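Home | Guides | Borrowing | Savings | Contact

Jestmont Member Guide
Section 4: Setting up an emergency loan through Plolla
Last updated March 2024

Read this section before you open the application. Plolla is the screen you'll use, Jestmont is the lender, and the two don't always use the same words for the same thing. Where they disagree, your signed loan agreement wins.

Before you start

You will need your member number, your two most recent pay stubs, and a bank account in your own name. You will also need a figure in your head. Work out what you have to borrow and write it down on paper before you log in, for reasons that become clear at step 3.

1. Log in and choose Borrow, then Emergency Loan. Don't choose Quick Cash. It sits higher on the menu and has a brighter button, but it is a different product with a higher fee and a shorter term. If you land there by mistake, press Back before you enter an amount. Once an amount is entered, the session is saved and you may get reminder emails for weeks.

2. Enter your take-home pay, not your gross pay. The field just says "Income." Putting in the larger number will get you a larger offer, and you'll be repaying it out of the smaller one.

3. Enter the amount you wrote down. The slider starts well above what most members ask for. Drag it down, or click the number and type over it. The smallest loan is $100.

Note: The message "Members like you often borrow more" appears at every amount except the maximum. Read into that what you like.

4. Choose a term. Plolla shows the monthly payment in large type and the total cost in small type underneath. Compare the totals. On one test application, stretching the term brought the payment down nicely and added $261 to what was owed by the end.

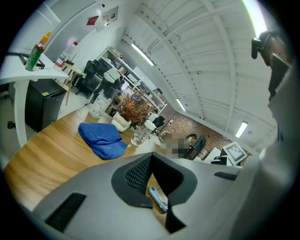

Ruairi Buchanan: I did precisely this last September. Took the longest term since the payment looked easy, and only found the total when I went back through my statements. When I called, they told me I could switch to a shorter term for free, but that isn't written anywhere in the app. You have to ask.

He's right about having to ask. Term changes are handled by phone only, and the request must come before your third payment. Get the new schedule in writing and keep it.

5. Look at the optional extras. Payment protection may already be checked. Uncheck it unless you've read what it covers. The policy is sold through Buseleo, runs to 28 pages, and doesn't pay out for a cut in hours, which is the trouble a lot of borrowers really run into. It may still suit you if you have no sick pay at all.

Caution: Unchecking the box brings up a warning in red. The warning does not affect your application, your rate, or your standing as a member. Press Continue Without.

6. Set your payment date. Pick a day at least two days after your paycheck normally arrives. The default is the first of the month, whatever your employer does. A payment that bounces will cost you Jestmont's late fee and, most likely, one from your own bank too.

7. Decide about autopay. The rate discount for autopay is real but small, and it ends if you cancel. If your balance runs close to zero most months, paying by hand may work out cheaper than one returned payment. If you do turn it on, set an alert at your bank so you hear about the withdrawal from them as well.

8. Download the agreement before you sign. The link is gray and sits to the left of the Sign button. Check these items against your notes:

- amount borrowed
- total to be repaid
- number of payments and first due date
- any extras listed under "Services"

If something is off, don't sign and plan to fix it later. Close the window and call. An unsigned application expires by itself and costs nothing.
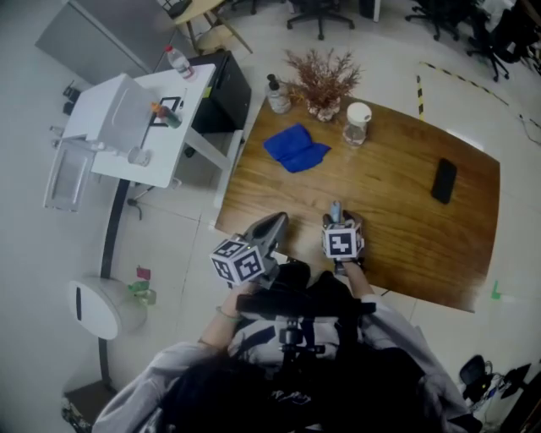

9. Sign and wait for the confirmation number. "Funds in minutes" is the advertised speed. Allow one full business day, and don't promise the money to a landlord or mechanic until you can see it in your account.

After the loan is set up

The Financial Wellness tab will fill up with articles, a score, and a badge for finishing each one. The articles are mostly harmless and a couple are useful. The score is Plolla's own, it isn't a credit score, and no other lender looks at it. Watch for links at the bottom of each article, as almost all of them lead back to Quick Cash.

To pay early, choose Make a Payment, then Principal Only. A plain extra payment is treated as next month's payment made ahead of time, and interest carries on as before. There is no charge for paying off the loan early.

If you think you'll miss a payment, call before the due date and ask for a hardship deferral by that name. "Skip a payment" is a separate offer with its own fee.

Was this section helpful? 28 found this helpful | 2 comments | Share

Previous: Section 3 | Next: Section 5, Reading your statement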